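Blog > Word Stuff > Why I Can't Stop Playing Word Games

I've been meaning to write about my word game problem for ages, and it's raining in Flitport and the kettle's on, so today's the day. I'll try to keep it under the length of my usual rambles (no promises).
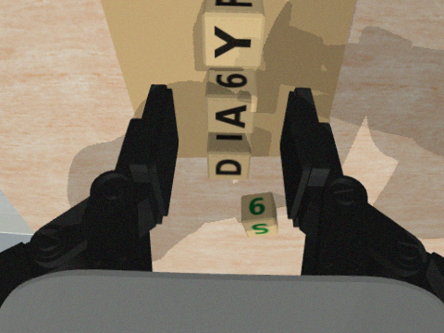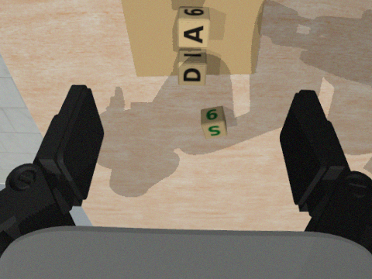
My trouble started with the puzzle page in the back of the free paper they leave on the ferry. You get a wheel of letters and you have to make as many words as you can before the boat docks in Clalley. I was terrible at it! I'd see a good long word everyone else on the boat had probably spotted before they sat down, and I'd be proud of myself for finding "tea." What got me better was going back to plain wooden letter blocks at the kitchen table. Three of them will keep me busy for a whole cup of coffee. Take D, A and Y lined up in a row, which is a perfectly nice word, but shove the Y up front and you get "yad," and that one's good in most of the word lists I've played with. I had no idea. I'd been walking past "yad" my whole life.

Anyway, moving letters with your hands is so different from staring at them on a page. I don't know why it works and I haven't looked it up. When the letters are printed, my brain grabs the first word it sees and just sits on it like a hen. When I can pick one up and put it somewhere dumb, I start seeing the endings, the -ERs and the -INGs, and then the rest falls in around them.

From there I went downhill fast. I downloaded Skameo on my phone, the one where the letters slide down and you have to clear them before they pile up, and my best score is 1437. I was so pleased with that score that I told people at work about it. Then I found the weekly board and the top player had 2986, and I had to go lie down for a bit. How do you even do that? Do they sleep? I've been stuck in the same spot for weeks now — every time I get close to beating my own score I panic and start making words like "it."

The paper games are still my favorites, though. There's a café called Jabłońska up the hill from the ferry dock with a shelf of old board games, and the crossword set there has been missing 2 of its tiles for as long as I've been going. One is an E, and you would not believe how much you miss one E. We play with a scrap of napkin for it, so whoever draws the napkin tries to keep a straight face and never can. They do a poppyseed roll there that I'd walk through a hailstorm for, and on a Sunday you need to get in before eleven or they're gone.

I did try one of those big books of puzzles, 420 of them, with the answers in the back. Bad idea for me. I have no self-control around an answer page. I got through the first chunk fair and square, and then I peeked at one, and after that I was basically just reading the book.

If you want to start, my advice is to learn your short words. It's dull and it feels like cheating but QI and ZA have saved me more times than any clever eight-letter thing I ever dreamed up. Keep a list on the fridge. Mine has jam on it. And play with people who are a little better than you, though maybe not a lot better, unless you enjoy being flattened before dessert.

Next time I want to get into the great argument about whether you should be allowed to look in the dictionary before your turn or only after. I have strong feelings and so does everyone I've ever played with, so bring snacks. If your family has house rules, leave them in the comments, the weirder the better!

14 comments | 6 shares

Contact | © Word Stuff | Back to top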